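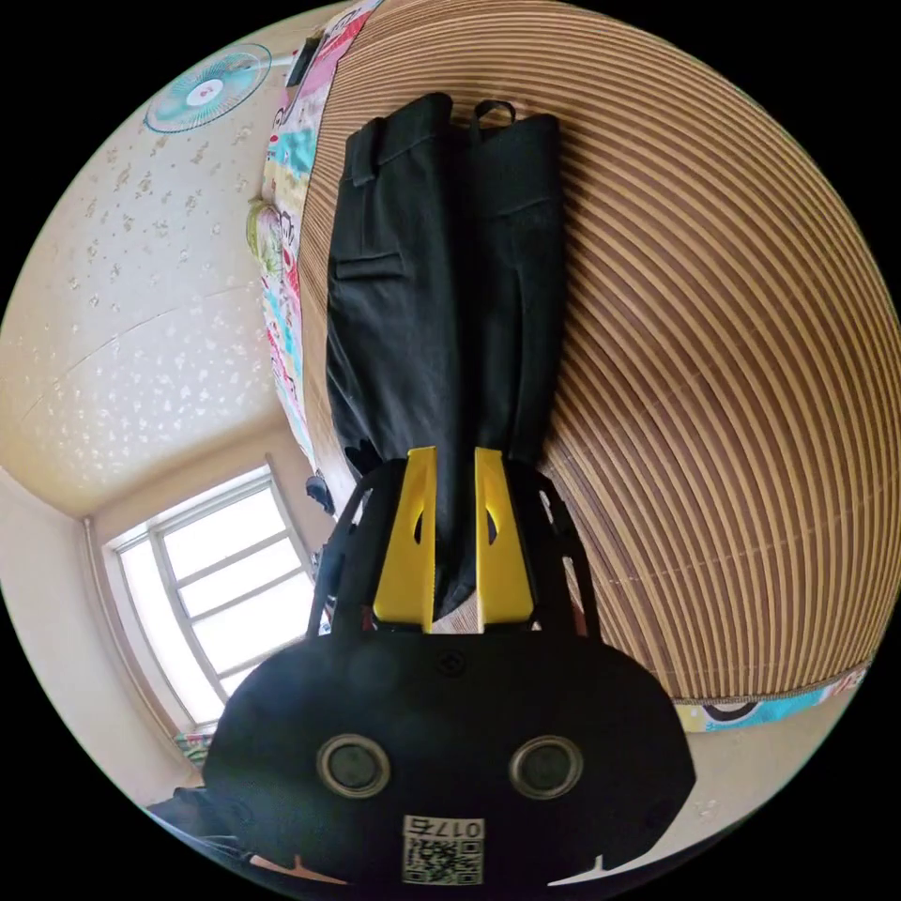
Folding with Clutilis: your questions

What is Clutilis, in a nutshell?

It's my attempt at teaching a robot arm to fold clothes by learning from people. We fold things by hand with a gripper that has its own camera, and the model learns to link what the camera sees to how the gripper moves. I've been on it with Essam Lamrani since January, and I still get a bit giddy when a sleeve lands in the right place!

Do you need a robot to record the folding?

No, and I love that. You hold the gripper yourself, so you can work on an ordinary bed at home. The arm only comes in later, when we test what the model has learnt.

Why trousers?

They're long, they wrinkle, and the two legs slide about if you grab only one of them. Black ones are harder still (the folds barely show up), so we use plenty of them. Pinching both legs together near the hem and bringing them towards the waistband is the move we care about most.

How much data did you use?

For the version we wrote up on February 14, 2024, we had 1442 folds. I threw out the ones where the tracking got lost -- striped mats turned out to be fine, plain white sheets less so.

And does it work?

Mostly! The arm managed 72 folds out of a hundred on trousers it had never met. The older version, Nistanix, was 13 behind that. Nearly all the misses come from the first grab, when the fingers close on the top leg and leave the other one lying there.

What does the wide view get you?

You see the cloth between the fingers and a good deal of the room as well, which helps the tracking no end. Straight lines come out bent, but the model copes with that quite happily. 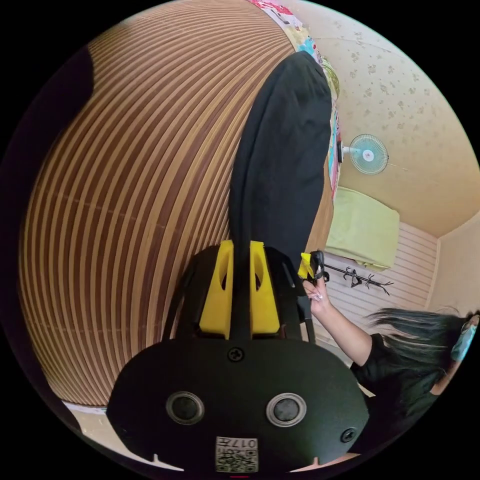 Said Metwally wrote in to ask whether a second camera would sort out the bad grabs. It might, Said, and we'd like to try one. For now I'd sooner record more first grabs, as it's cheaper and I can do it after tea.

Can I try it on my own laundry?

Not yet, sorry. The code is still in bits, and I want the shirt model tidied up first.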